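Ornport Greifer-Kit Tenero — Einrichtung
Abschnitt 4: Handkamera und Greifer in Betrieb nehmen

Stand August. Gilt für Kit-Version 2. Bei älteren Kits bitte erst das Beiblatt zum Adapterring lesen, die Schrauben sind andere.
Redaktion: Dörte Kasten

Vorher erledigt sein muss: Arm montiert und verschraubt (Abschnitt 2), Not-Halt geprüft (Abschnitt 3), Ronine auf dem Rechner installiert. Wer Abschnitt 3 übersprungen hat — zurück. Kein Scherz.

Benötigt: Inbus 2,5 und 3, das kurze USB-Kabel aus Beutel C, ein Lappen ohne Fusseln, ein flaches Prüfteil. Irgendein fester Quader reicht. Kein Glas, nichts was rollt.

ACHTUNG: Quetschgefahr zwischen den Fingern. Bei allen Arbeiten am Greifer Arm stromlos schalten, Netzstecker ziehen, 20 Sekunden warten. Die Kondensatoren im Netzteil halten die Spannung noch eine Weile.

4.1 Finger einsetzen

1. Beide Finger auf Grate prüfen. Grate mit feinem Schleifpapier wegnehmen, Staub abwischen.
2. Linken Finger in die Führung schieben bis er anschlägt. Schraube nur ansetzen.
3. Rechten Finger genauso.
4. Greifer von Hand zufahren. Die Spitzen müssen sich auf ganzer Höhe treffen. Tun sie das nicht, sitzt ein Finger verkantet — raus, nochmal.
5. Jetzt erst festziehen, beide Seiten abwechselnd, handfest.

Hinweis: Die Finger sind Verschleißteile. Ersatzpaar unter Bestellnummer 289, bitte immer paarweise tauschen.

4.2 Handkamera anschließen

1. Kamera in den Halter klicken, Linse Richtung Fingerspitzen.
2. Kabel an der Innenseite des Handgelenks führen. Eine Schlaufe lassen, sonst reißt es beim Drehen der letzten Achse.
3. Kabelbinder locker setzen. Nicht quetschen!
4. USB an den Rechner, direkt, ohne Hub. Mit Hub gibt es Aussetzer, haben wir mehrfach gehabt.
5. Netzteil wieder anstecken, Arm einschalten, Ronine starten, Menü Kamera, Eintrag "Handgelenk". Bild sollte nach kurzer Zeit kommen.

Kein Bild: Kabel ab, Ronine schließen, Kabel dran, Ronine starten. In dieser Reihenfolge. Immer noch keins: anderer USB-Port.

4.3 Blickwinkel einstellen

Arm in Position "Bereit" fahren (Taste B). Greifer öffnen. Prüfteil links neben dem linken Finger auf die Tischplatte legen, ruhig etwas schräg, muss nicht ausgerichtet sein. Dann das Kamerabild kontrollieren.
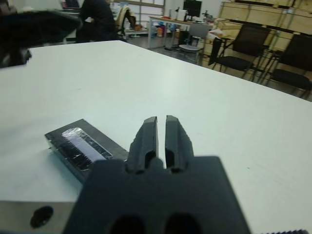

Abb. 4-1: Bild der Handkamera bei offenem Greifer, Prüfteil links neben dem linken Finger.

Worauf es ankommt: beide Fingerspitzen im Bild, Greiferkörper unten mittig, Spalt zwischen den Fingern erkennbar. Dass der Körper unten angeschnitten ist, stört nicht. Ebenso ein Stück der Halterung in der Ecke.

1. Sitzt der Greifer zu weit links oder rechts: Klemmschraube am Halter lösen, Kamera drehen, Schraube wieder anziehen.
2. Fehlen die Spitzen: Halter eine Raste nach hinten.
3. Bild einfrieren (Taste F) und Fingerspitzen in Ronine anklicken, erst links, dann rechts. Speichern.
4. Arm einmal aus "Bereit" herausfahren und zurück. Die gespeicherten Marken müssen wieder auf den Spitzen liegen. Wenn nicht, ist der Halter locker.

Hinweis zum Licht: Klebeband und glänzende Etiketten auf dem Teil spiegeln Deckenlicht. Für die Einrichtung egal, beim Erkennen später nicht. Belichtung dann auf "fest" stellen und runterregeln bis keine weißen Flächen mehr im Teil sind. Auf heller Tischplatte lieber dunkle Teile nehmen, auf dunkler helle.

Hinweis zum Hintergrund: Die Kamera sieht über die Tischkante hinaus in den Raum. Möbel und Leute im Hintergrund sind für die Marken unkritisch. Für die Teileerkennung unter "Arbeitsfläche" die vier Tischecken eintragen, alles ausserhalb wird ignoriert. Das ersetzt keine Absicherung — wer in Reichweite des Arms steht, steht in Reichweite des Arms.

4.4 Erster Griff

VORSICHT: Hand am Not-Halt. Tempo auf kleinste Stufe.

1. Prüfteil zwischen die Finger bringen, dazu den Arm mit den Pfeiltasten versetzen. Teil nicht mit der Hand nachschieben wenn der Arm Strom hat.
2. Absenken bis kurz über die Platte. Finger dürfen nicht aufsetzen.
3. Greifkraft auf Stufe 2. Höher braucht man für leichte Teile nicht, und die Finger dankens.
4. Schließen. Anzeige in Ronine springt auf "Teil gehalten".
5. Ein kleines Stück anheben, kurz halten, wieder ablegen, öffnen.

Teil rutscht: Griffflächen entfetten. Klebeband auf dem Teil macht die Sache glatt, dann an einer freien Stelle greifen oder Stufe 3.
Teil kippt: zu weit außen gegriffen, versetzen.
Anzeige bleibt auf "leer": Nullpunkt fehlt. Greifer öffnen, Menü Greifer, "Nullen", Schritt 4 wiederholen.
Motor brummt und Finger stehen: sofort öffnen. Netz aus, Führung auf Späne prüfen.

Fehlercode 2,535 in der Statuszeile heißt Kamera und Greifer melden unterschiedliche Zeitstempel. Rechner neu starten, danach 4.3 ab Schritt 3 wiedeholen. Das Komma gehört zum Code, bei Anfragen an den Support bitte mit angeben.

4.5 Einstellungen sichern

Menü Datei, "Profil sichern", Namen vergeben. Profil liegt im Ordner Lam auf dem Rechner. Ordner mit ins Backup nehmen. Beim Fingerwechsel neues Profil anlegen, das alte nicht überschreiben.

Weiter mit Abschnitt 5, Ablagepositionen anlernen.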